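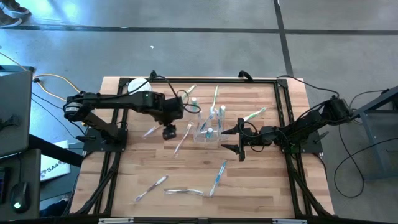 A clear caddy on butcher block, with a toothbrush and a few small bottles.

I gave up on my bathroom drawer one Thursday in September. Six half-used tubes in there, and I could never find the one I wanted! So now I'm a caddy person. See-through, little compartments, toothbrush standing up (mine came from Flarkitz for $4, and I went back for a second). Anything too wide just parks next to it, and I've made my peace with that.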